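Motness FC contract thread, 2024-04-27. Transfer window notes, mostly on the loan clause. 1/9

The Echevarría loan from Lumberg has an obligation to buy, and it is conditional. The condition is 24 league starts. Substitute appearances do not count, and neither do cup games.
♡ 36

He is on 22 starts with four league matches left. Two more and the fee becomes payable. The club can avoid it only by leaving him out of three of the four, which would be hard to explain while he is the first-choice left back.

A start is defined in the loan agreement by the submitted team sheet. If he is named in the eleven and gets hurt in the warm-up, the replacement is credited and he is not. This came up in October, before the away match at Trorkach. It cost him one start.
♡ 10

The fee is payable in three installments. The first falls due when the summer window opens. For accounting purposes the whole amount is booked on the day the condition is met, then spread over the length of the new contract. So two starts before the season ends put the cost in this year's figures.

The personal terms were signed with the loan. He cannot reopen them. His agent can ask for an improved deal after the transfer is registered, same as any other player.

Lumberg kept a sell-on percentage. It applies to profit, so it is calculated on whatever Motness receives above the original fee. Several posts this week have it applying to the full resale price. That reading would roughly double what Lumberg gets in most cases and it is wrong.

Trorkach are reported to be interested. They can't sign him from Lumberg while the obligation is open. If the condition is missed he goes back, and Lumberg may then sell to anyone. Motness have no matching right in that case. They asked for one and settled for a lower loan fee.
♡ 133

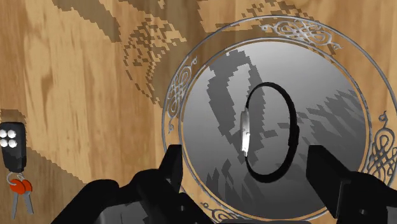
Next one to check is the goalkeeper's extension option. It is triggered by written notice from the club, and the deadline is before the last home match. I'll add to this thread when the retained list is published. 9/9

Replies 36 · Reposts 10
© Motness Contract Notes · Contact · Back to top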